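Filed under: Kitchen Diary, Small Jobs

The spice situation, September

Started on the spices after lunch and it ate the whole afternoon, which I should have seen coming because every time I think "oh I'll just do the spices" it gets dark outside.

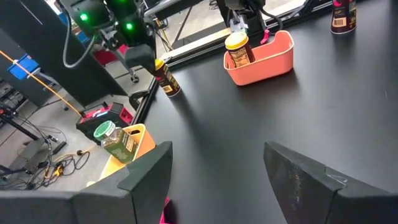

The plan was baskets. I've been putting this off since we moved the good pans, and I finally gave in and bought little plastic ones from Prelel (four trips in and out of that store before I picked a size, don't ask). Two colors made it to the black table today, the salmon pink and the orangey yellow. The pink one is the prettier of the two and I keep wanting to put my favorites in it, even though that is a terrible system. My sister-in-law does hers alphabetically. I tried that once and spent a whole winter looking for the cumin under G because I'd written "ground cumin" on the lid.

So now it's going to be leafy things in the yellow basket and everything else in the pink. The green-lidded jar of dried herbs went in the yellow one and of course it won't stand up straight, it just leans on the rim like it's waiting for a bus. I might fold up a dish towel underneath. Or get more herbs so they hold each other up! That's the kind of solution I like.

The brown bottles with the yellow caps are harder. I love those bottles, they feel nice in the hand, but with the labels turned the wrong way I can't tell one from another, and I have put the wrong thing in a soup more than once. One is in the pink basket, one is still standing out on the table because I haven't made up my mind. If I turn all the labels to the front it should be fine. I'll try that before I buy a label maker. (I looked at the Veltine one again last night. It wants special tape. No.)

Threw out the old paprika, which smelled like a cardboard box, and a packet of something from Vullov that I can't remember buying. Kept the big bag of peppercorns even though it doesn't fit in anything. It says 300 grams on the front and at the rate I grind pepper I'll be passing it on to the grandkids.

Still to do: wipe the shelf, measure the shelf (should have been first, I know), find the lid to the nutmeg. I have a bad feeling the baskets are a hair too deep for the cabinet door to close. If they are I'll keep them on the counter next to the stove and say I meant it.

Dinner was late. Chicken and rice, heavy on the herbs, seeing as they were already out. Pretty good. Could have used paprika.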